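Home Products Lime & Mortar Stone Repair Sash & Joinery Trade Account Basket

Lurken Repair Mortar for Sandstone, 5 kg tub

Product code 842

We stock this because customers keep asking for it. We also get a fair number of calls from people who bought it elsewhere and used it on the wrong wall, so please read the page before you order.

Lurken is a ready-blended, lime-based mortar for filling small losses in sandstone: chipped window sills, worn door jambs, the odd missing corner on a string course. The maker calls it "invisible once cured." We have put it on test pieces of four different sandstones and could find the patch on every one of them from across the yard. On the plain buff stone it was a decent match. On the pink it looked like a bandage. If you need a close color, buy the untinted version and do your own trials with stone dust.

The maker also says it is suitable for "all historic masonry." We would not go that far. We won't sell it for limestone, for brick, or for any front that has been painted with a modern masonry paint, unless the paint is coming off first. Trapped damp will push a patch out, whatever it says on the tub. If your building is listed or sits in a historic district, ask the local preservation office before you touch the front. Some will want new stone pieced in and will not accept mortar at all.

Coverage is given as one tub to a dozen small repairs. We have no idea what the maker thinks a small repair is. Measure your holes and work out the volume, then add a bit for what ends up on the ground.
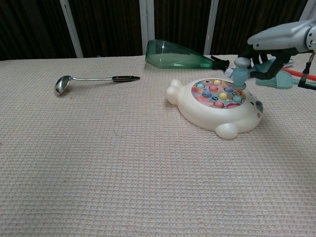

Steel ladle and green bottle on a waffle-weave cloth.

Using it

Cut back to sound stone and square off the edges. A feather edge will fail. Brush out the dust, dampen the stone well, and let the surface water go before you start. Build up in thin coats and scratch each one to give the next something to hold. Keep the work covered with damp burlap and out of direct sun. The tub says the next coat can go on after an hour. Our own advice is to wait until the following day, and longer in cold weather. Do not use it at all if frost is likely, so from November to March most people should leave it on the shelf.

Do not add cement. Do not add a bonding agent, including the one sold under the same name. We don't carry it and have yet to see what it does that clean, damp stone doesn't.

What you get

One 5 kg tub, resealable, with an instruction sheet. Color cards are sold separately (code 268) and are printed, so treat them as a rough guide. Shelf life is stated as a year. We send out nothing with less than five months left on it.

Alternatives

Fisar makes a coarser mix that we prefer for carved work that has already lost its detail. Matić is cheaper and fine for garden walls, but it dries too gray for most house fronts. For holes deeper than your thumb, none of the three is the right answer, and you should be talking to a mason.

Returns

Unopened tubs only. We can't take back a color you don't like once the lid is off.

Questions about whether it suits your stone go to Diễm Huỳnh at the trade counter. Send her a picture of the wall and a broken piece if you have one. She will tell you if you don't need it.

Contact us | Delivery | © Domness Building Conservation Supplies | Back to top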